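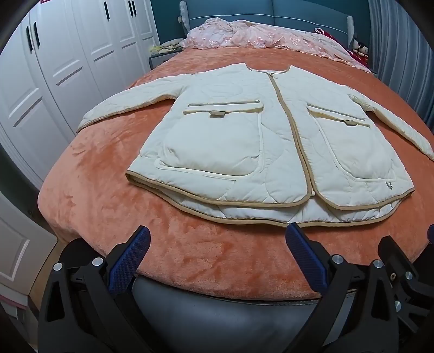
Section 4: Recording a merger in Trusura Ledger

Use this section when one company in your books has bought another and someone upstairs expects a single set of accounts by morning. The steps use our practice files, in which Donnelly Pipe acquires Cleten Valve.

Before you start

Close the current period for both companies. Trusura will let you merge with a period open, in the same way that a ladder will let you stand on the top rung.

1. Sign in as an administrator and open Entities > Combine.

2. Under Surviving company, choose Donnelly Pipe. Under Absorbed company, choose Cleten Valve. Read both lines again.

3. Enter the closing date from the signed agreement. The date in the press release is often more cheerful and less accurate.

CAUTION: Step 2 can't be reversed after posting. Support can restore a backup, but only if you made one.

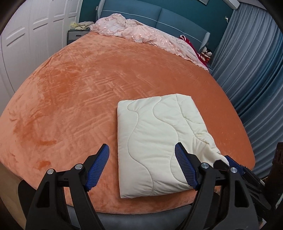
Folded quilt on an orange bed cover.

4. Map the accounts. Trusura matches accounts by number first, then by name. Anything left over goes to account 1971, Unmatched, and stays there until you move it.

5. Enter the purchase price and how it was paid: cash, shares or both. For shares, fill in the exchange ratio to four decimal places.

6. Click Preview. The goodwill line shows what was paid above the value of the net assets – a large figure here may mean a bold strategy or a typing error. Check for the typing error. 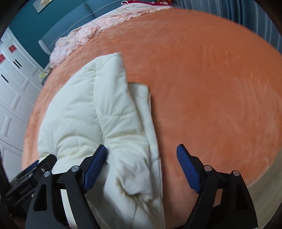

7. Clear any balances the two companies owed each other. The preview marks these in gray. If one side shows 23 invoices and the other shows 19, settle the difference before you post.

8. Click Post. Leave the window open until the green bar fills.

Note: If you import from Plerkeck payroll, reconnect it under the surviving company. Until then, wages for the absorbed staff will sit in a queue, and you will hear about it.

Reports for the absorbed company remain available, read-only, for 10 years under Entities > Archive.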